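4.2 Containment and Retrieval of Small Items on Wet Counters

The second part of the study dealt with trays. In the sorting trials reported in Section 4.1, items were placed directly on the work surface and participants were free to spread them as they liked. Under those conditions the main source of delay was the search for pieces that had rolled or slid away from the work area. The tray trials were designed to measure how much of that delay could be removed by a raised rim alone, with no dividers and no assigned positions.

Trays were rectangular, in plastic, and large enough to hold one full item set in a single layer. Each was placed on a counter next to a sink, the location most often named in the household survey (Section 3) as the spot where mixed toys end up before being washed, dried or put back in a bin. Participants were asked to place the full set in the tray, leave the counter for 100 seconds, return, and pick out items one at a time as they were called. The order of calls was drawn separately for each session. A session ended when the last item had been called, or after 500 seconds, whichever came first.

Item sets were mixed on purpose. Earlier work on household sorting, including our own pilot in April, used blocks of one material, which gives clean data but says little about a family kitchen. The present sets combined four classes: (a) items with a wide, flat base that do not roll; (b) solid blocks with at least one flat face; (c) items that roll freely; and (d) soft items with no fixed shape. Class (a) was represented by large push buttons, class (b) by small blocks, class (c) by balls, and class (d) by cloth toys. Curved items such as toy fruit were coded separately, as they rock in place but seldom travel. Cylinders were coded by how they came to rest: upright cylinders were entered under class (b), cylinders on their side under class (c).

Placement was free. Participants were told only that every item had to be inside the rim and that stacking was not allowed. Figure 3 shows a typical layout. The six push buttons take up most of the floor of the tray in two loose rows, and the smaller items fill the gaps between and beside them. The small purple ball is wedged near the left rim, next to a green cylinder on its side. 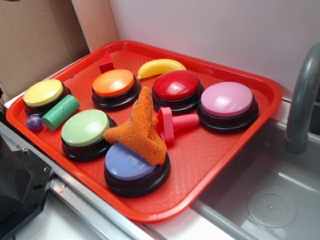

Figure 3. Mixed item set in a red tray at the edge of the sink.

Kusuma objected at this point in the review of the draft that the rim should not get all the credit: the large buttons divide the tray floor into small cells, and a ball in such a cell would stay put even on a bare counter. She asked for a run without class (a) items before any claim was made about the tray itself. We accepted the objection, and the additional run is reported below as Condition C.

Three conditions were therefore compared. In Condition A the full set was placed on the bare counter. In Condition B the full set was placed in the tray. In Condition C the set was placed in the tray with the push buttons removed. The calling procedure was the same in all three, except that in Condition C the list was shorter. Retrieval times are for that reason given per item and not per session.

A total of 305 retrieval sessions were retained for analysis. Sessions were dropped if the participant broke off before the last call, if an item was called twice by mistake, or if the tray was moved to another surface between placement and retrieval. A tray that was turned or shifted on the same counter was left in the data, as this is common in normal use.

Retrieval was fastest in Condition B for all classes except (d). Cloth toys were found equally fast with and without the tray, which agrees with the view that soft items stay where they are dropped and gain nothing from a rim. The largest difference between A and B was found for class (c). On the bare counter, balls were the items most often recorded as out of reach at the time of the call, and 37 sessions in Condition A included at least one item that had gone into the sink basin. No item was recorded in the basin in Conditions B or C.

Condition C fell between the other two. Balls stayed within the rim but came to rest against it, most often in a corner, and participants who had placed a ball in the middle of the tray tended to look there first. In Condition B the ball was more often found close to where it had been placed. The reviewer's point is thus supported in part. The rim prevents loss; the large items prevent drift. Both shorten the search, and on the present data we cannot say which of the two matters more for items other than balls.

Floor texture was a second factor. Two tray types were used, the Totidell, with a pebbled floor, and the Ovby, with a smooth one. Both have raised rims. Blocks with a flat face were not affected by the choice of tray. Balls and cylinders on their side moved less on the pebbled floor when the tray was turned, and the effect was clearer in Condition C than in Condition B. With water on the floor of the tray the difference between the two types became smaller. We did not control the amount of water and treat this last result as a side observation.

Color had little effect on its own. Kramer (personal communication) had suggested that items close to the tray in color would be missed more often, and the coding sheet was extended to record any call in which the participant touched a wrong item first. For red items in a red tray the rate of wrong first touches was slightly higher than for other items of the same class, but the difference was confined to small blocks. Red push buttons were not missed. Size and outline seem to be enough to set them apart, and the black base may help by giving the cap a visible border. Since only the Totidell was supplied in red, color and floor texture are confounded here, and the result should be repeated with trays of one type in several colors.

Wrong first touches were more frequent between items that shared both color and class. The sets contained few such pairs by design. Where a set held two similar blocks, participants usually placed them apart, and several said during the session that they did so to avoid mixing them up. Free placement may therefore hide a difficulty that would appear if the tray were filled by someone else, for example by a child at the end of play. Trials with trays filled by a second person were run for a small subset only and are not analyzed in this paper.

Distance from the sink was recorded as near (tray touching or overlapping the edge of the basin) or far (tray clear of the edge). Far placements gave slightly shorter times. Participants in the near group spent longer on the first item, often adjusting the tray before reaching into it, and this cost was not repeated for later items. When the first call was left out, the two groups could not be told apart.

The limits of the procedure should be noted. The waiting period was short compared with the hours for which a tray may stand on a counter at home. Stacking was ruled out, although the survey suggests that it is usual once a tray is nearly full. Finally, the item sets were supplied by us, and participants did not know them as they would know the toys of their own household. The bin trials in Section 4.3, carried out with Meijer bins and household items brought by the participants, were planned with this last point in mind.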